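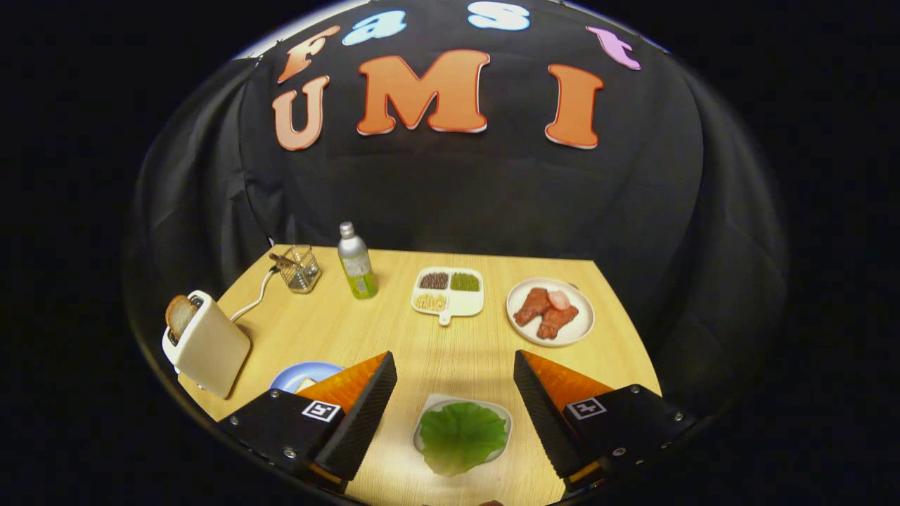 A reader in Durkby wrote to us in February to ask why a course in household cookery should give its whole first session to setting things out on a table, before anyone has switched on a hob. The question was a fair one, and we put it to the course lead at the Zirnerside Household Skills Centre when we met in the teaching kitchen this autumn.

The course lead has heard it before. "People come to us expecting recipes, and they do get recipes," the course lead said. "What holds most of them back at home is something earlier. They start the toast, then look for the tongs, then move a bottle to make room for a plate, and by then the toast is cold. We would like them to have the table in order first."

The Centre offers the course to adults who are setting up a home, in some cases for the first time and in others after a long stay in hospital or supported accommodation. It runs for six weeks and is free of charge. Places are funded by the Bermúdez Trust, with a smaller contribution from a partner school at Skivholm, which adopted the same teaching materials last year.

Each group begins with a light wooden table and a modest set of kitchen things. The toaster is cream-white, and its cord is led away towards the back of the table, clear of the front edge where people work. A small wire-mesh basket towards the back holds the tongs, handles leaning out over the rim. There is a tall, slim bottle, a round plate with meat and a slice of sausage, and a white divided tray for dried beans.

Asked how these were chosen, the course lead replied that the list had been shortened many times. "We used to have far more. There was a mixer, and a set of scales which took up a great deal of room. Learners spent the morning asking what each thing was for. We now keep to items that most people either own already or can buy cheaply, and we ask them to make a working arrangement out of those."

The exercise itself is simple. Learners are asked to prepare a hot breakfast plate on paper, writing down each step, and then to place the items so that no step requires them to reach across the toaster. They compare arrangements in pairs and try again. There is no model answer. Left-handed learners generally produce something different from right-handed ones, and a person using a wheelchair may want everything brought close to the front.

"The toaster is the piece we talk about most," the course lead explained. "It is hot, it has a cord and it stays where it is put. Once its place is settled, the rest tends to follow. I ask people to trace the cord with a finger from the appliance to the socket and tell me what it passes on the way. If it passes the sink, we begin again."

We asked about the divided tray, which seems at first to have little to do with breakfast. Dark reddish-brown beans sit in one section, green mung beans in another and pale cream-coloured beans in a third. The course lead said that the dried beans belong to the second week, when the group turns to storage and to planning meals ahead, but that they are kept on the table from the beginning.

"A tray like that is useful for two things. It shows how much easier it is to choose when you can see what you have. At home, most people keep their pulses in the packet at the back of a cupboard, folded over, and then buy another packet. It also lets us talk about quantities. We work on 100 grams of dried beans for a person with a good appetite, and learners are often surprised by what that becomes after a night in water."

The tray is for display and for practice in measuring. For keeping beans at home the Centre recommends jars with lids, labelled with the name and the month of purchase. Learners are also reminded that red kidney beans must be soaked and then boiled hard for at least ten minutes before they are eaten – a point repeated in every session in which pulses are used.

On the subject of meat, the course lead was equally direct. Cooked meat is kept on its own plate with its own tongs, and the plate is placed to one side. "We do not give a lecture on hygiene in the first week. We give them a plate and ask where it should go. If somebody puts it next to the raw chicken in their plan, the others usually notice. It is better coming from the group."

The basket of utensils has its own history at the Centre. Previously, tongs and spoons were kept in a drawer, and a learner with limited sight pointed out that she could not find anything in it without taking everything out. An upright, see-through basket was tried in its place and has been used ever since. The course lead now advises most households to keep the few tools they use daily standing in the open, and to give the drawer over to the remainder.

Some 400 people have completed the course since it opened. The Centre does not set an examination. Learners are visited or telephoned afterwards, by agreement, and asked which habits have lasted. According to the course lead, the storage advice is followed more often than the written planning, which tends to be dropped within weeks. "I do not mind that. The paper is there to slow people down at the start. If they can stand at the table for a moment and look at it before they begin, I am content."

There have been difficulties. Teaching groups are smaller than they were, and part of the material has had to be adapted so that learners can follow it from home with whatever they have on their own shelves. The course lead was candid that the results have been mixed. Those with a clear surface to work on have managed well, while those with a very small kitchen have needed individual help, often by telephone. A separate sheet for kitchens with no table, using a tray and the top of a refrigerator or a chest of drawers, is being written with colleagues at Skivholm.

We returned, before leaving, to the question from Durkby. The course lead suggested that the reader might try the exercise at home with an ordinary breakfast, writing the steps down first and moving only what the list requires. "And then write to us again. We have changed the session several times on the strength of letters."

Enquiries about places on the next course may be made at the Zirnerside reception desk. Learners are asked to bring an apron and a pencil.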